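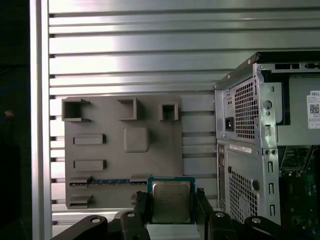 Start with why we teach the processor step first. Most people at the Ilstead evenings have never opened a desktop, and the CPU is the part they worry about most. Point out the metal heat spreader on top and the green edge around it. Say it plainly: hold it by the edges and keep fingers off the contacts. Then the gray practice board. It has raised blocks for the main parts, so people can learn where things go before they touch a real one. Pause for questions.

Cost slide next. A Nikolovski kit is 30 dollars and a ruined board was almost 400. Halima has the receipts if anyone asks.

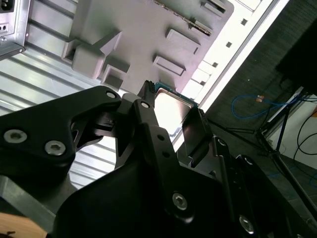 Processor and practice board, side wall at left

Slow down on this one. Line up first, lower second, no pushing. Hand over to Catrin for the memory section.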